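FERKBRIDGE, March 25, 2020 – Lulier, the desk and small-parts organizing firm, today opened its Weigh and Wind program to customers outside Ferkbridge. The program helps people sort the chargers, cables and desk supplies that pile up at home and at work, and sends what they don't need to be reused.

Customers bring their things to a Lulier table or mail them in a padded bag. Cables are untangled, matched to their plugs and weighed on small digital scales. The weight is written on a tag and goes back to the customer with the sorted items.
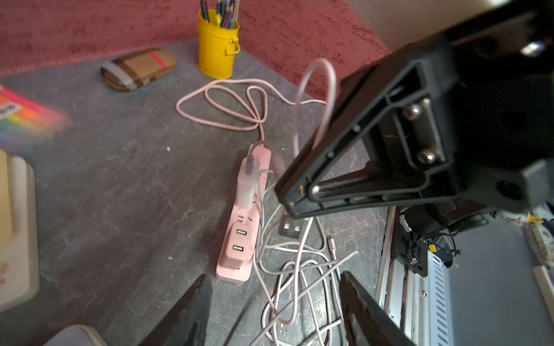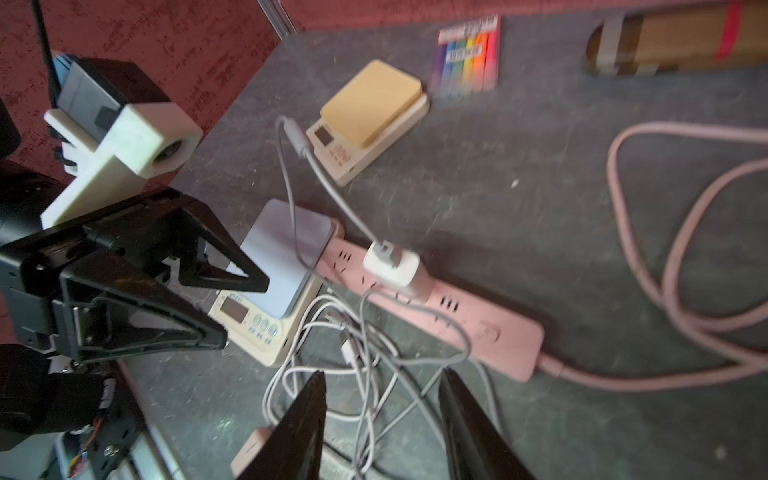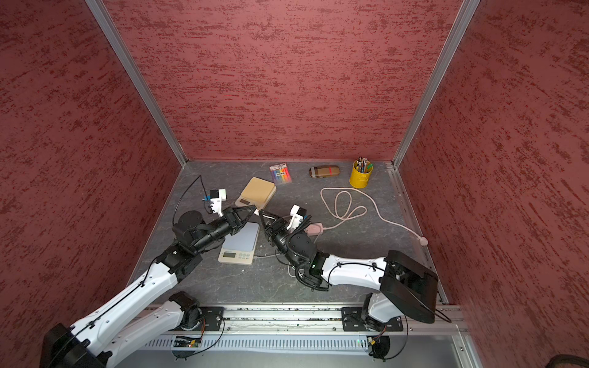
## What the program covers

The program takes power strips, USB adapters, charging cables and loose plugs. Pens, pencils and sticky notes can go in the same bag, up to 10 pounds in all. Lulier doesn't accept loose batteries or anything with a cracked case.

During a trial that began last August, Lulier handled 322 bags. Of those, 215 came from homes and the rest from small offices.

"Most of the work is cables," said Paraskevi Gkikas, who manages the program. "People keep them in one drawer and pull out the whole knot when they need one. We separate them, wind them and put a tag on each. It takes a while, but it isn't complicated."

Items that customers choose to give up go to Gastevard, a reuse shop in Ferkbridge. The shop tests them before they are put out for sale.

"We get asked for charging cables every day," said Vidar Lindqvist, manager of Gastevard. "Tagged ones are easier to shelve – we know what they are when they come in."

## How to take part

Bags can be ordered by mail or picked up at the Lulier office, 309 Marchetti Street, Ferkbridge. Return postage is included in the price of the bag. Customers should write their name on the inside label and check the box for items they want returned.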